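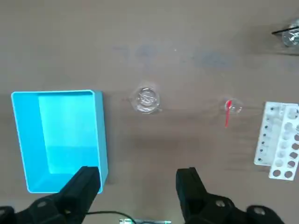
Monday, October 17, 2022

Second round on the Pralorari indigo today. The September swatches all came out lighter at one end, and I put that down to uneven wetting before the cloth went in. This time I soaked the cotton overnight and squeezed it by hand. While it soaked I went over what we want from the trays. I keep coming back to a rectangular, open-topped one like the turquoise plastic bin, with rounded corners, so a swatch can lie flat along the long side and the cloth doesn't bunch. The trouble with a blue tray is judging the color of a blue bath in it, so I did all the color checks in a white saucer.

Bath: 500 ml warm water, stock added by the spoon until the saucer test matched the card from last time. Temperature 94 F at the start. It had dropped a good bit by the end and I forgot to write down the final reading. Need to tape the thermometer to the side next time so it stays in.

Dips: 8 minutes each, 2 dips, air in between. Swatches A and B are the plain cotton from Kaewmanee, C is the cotton-linen. A and B look even to me from both ends. C is still streaky along the fold. I think the linen just wasn't soaked through, but it could also be the sizing. Romain Guérin thinks sizing. He washed a piece of the same bolt with soda last month and the rinse water went yellow.

Rinse: cold, until clear. C took a lot longer than the other two. Hung on the rack by the window, labels pinned at the top left corner as before. Please don't move them to the other rack, the labels get mixed up with the madder set.

The Kurnach scale is drifting again. It would not hold zero with the small cup on it. I weighed everything on the old one for this batch, so compare with September carefully, the weights may be a bit off between the two.

To do:
Scour the rest of the cotton-linen with soda, then repeat C.
Order more pH strips from Trollport. The open pack is nearly finished.
Rub test on A and B once they are dry, white cloth, same pressure both sides.
Ask Romain for his soda amounts, he has them on a loose sheet somewhere.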